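Lindance Hill Walkers
Minutes of the April meeting, upstairs room, Kwan Outdoor Centre, Thursday, 7.30 pm

Present: Joon-young Yang (chair), Ngan-ling Yip, Hsiu-ying Fung, Cheng-en Liao (minutes), plus a very healthy turnout of members old and new.
Apologies: Yao-tsung Lo, who sent his notes on the route ahead of the meeting.

1. Minutes of the last meeting

Agreed, with one correction: the bus for the spring walk left from the library and not the station. Several people remembered this well, having stood at the station.

2. Matters arising

The borrowed ice axes have gone back to the centre. Ngan-ling has found the missing first aid pouch in the lining of her big rucksack and it has been restocked with blister plasters, tape and a new foil blanket.

3. The Ranalov traverse

This took up most of the evening and what a lovely evening it was! Joon-young spread the map over two tables and took us along the whole ridge, from the car park at the reservoir to the summit cairn and down by the old quarry track. The climb to the first shoulder is 1,000 metres with very little let-up, then there is a long, level stretch with (on a clear day) views right across to the Cultetano hills. He has walked it twice and could hardly sit still while talking about it.

Twenty-four places were offered and all 24 have been taken, with a short waiting list held by Hsiu-ying. We will walk in 4 groups, each with a leader and a back marker. Yao-tsung's notes suggest turning round at the shoulder if the wind is strong or if any group gets there after one o'clock. There was a good discussion of this. Two members felt one o'clock was too strict for the slower groups, but after talking through the descent in fading light it was agreed to keep it, and to start half an hour earlier instead. Leaders have the final word on the day.

Cheng-en asked that everyone who has felt poorly in the week before the walk tells their leader, even if it is only a cold or a sore throat. Last year's winter weekend showed how much harder the hill is with a chesty cough, and there will always be another walk. Warmly supported by the room.

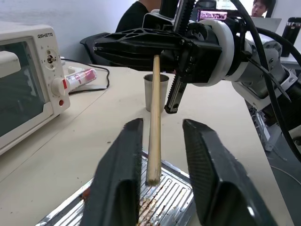
4. Hut weekend and food

The hut at the foot of Ranalov is ours for the night before the traverse, and Ngan-ling has drawn up a first menu: vegetable stew, flatbreads and a huge pan of rice, with porridge at six the next morning for anyone who can face it. Skewers over the fire were proposed and met with real cheers, so they are on the list as well. She asked for good, long wooden sticks, and for the cooks to keep an eye on the ends, as a tip soon goes dark like the one standing on the grill tray here. Grill trays are to be scrubbed before anyone goes to bed; burnt bits and crumbs left between the ridges are miserable to shift in the morning. Cheng-en and three others put their names down for breakfast and washing up. Members with allergies should speak to Ngan-ling directly.

5. Training walks

Hsiu-ying reported on the first two evening walks, both of which were a joy. The second went up the steep side of the country park with full rucksacks, and everyone reached the top, including two people who had never walked with a load before. She would like more of us on the next one. Bring a head torch, and try out the boots you mean to wear on Ranalov, please, as new boots on the day have ended in tears before.

6. Money

The club holds £300 in the walks fund after paying the hut deposit. It was agreed to spend part of this on two group shelters, the old orange one having finally split along the seam. Joon-young will compare prices and report back.

7. Talk

Yao-tsung has offered to give an evening talk on his trek in the Cultetano hills, with slides. Accepted with great pleasure. Hsiu-ying to ask the centre about the projector.

8. Any other business

A pair of grey gloves was left on the bus and is with Cheng-en.

The meeting closed at 9.15 pm. Next meeting in the same room, same time.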